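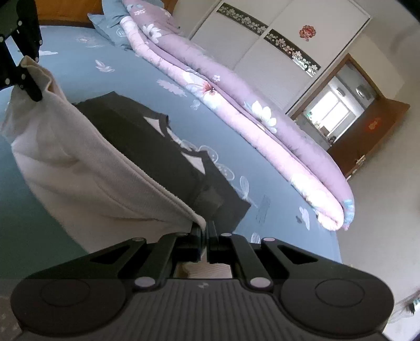 4.2 Guessing first, looking up second

The result that pleased us most came from the guess-first group. These learners had to write down an answer, any answer, before the search box opened. Wrong guesses were common in the first sessions, and we had feared they would stick. They didn't! When Jayasinghe and Herath scored the delayed test in July, the guess-first learners remembered more of the material than those who had searched right away, and the gap was widest on the very items they had first gotten wrong.

The log from Filtora, our quiz tool, holds 2,180 lookups, and it is a joy to read. Learners who had guessed stayed longer on the page they found, and many went back to change a note they had written two or three items earlier (we had not asked for this, and the instructions never brought it up). Learners in the search-first group mostly copied the line and moved on.

We would love to see the method tried on material that is not made of words. Facts about rivers and kings are easy to score. Jobs learned by feel, such as keeping a cloth garment stretched between two points, are much harder, and a "guess" there would have to be a first attempt with the hands. Siddiqui has drafted a scoring sheet with 8 items for tasks of this kind. It has not yet been tested with learners, and two of the items still overlap.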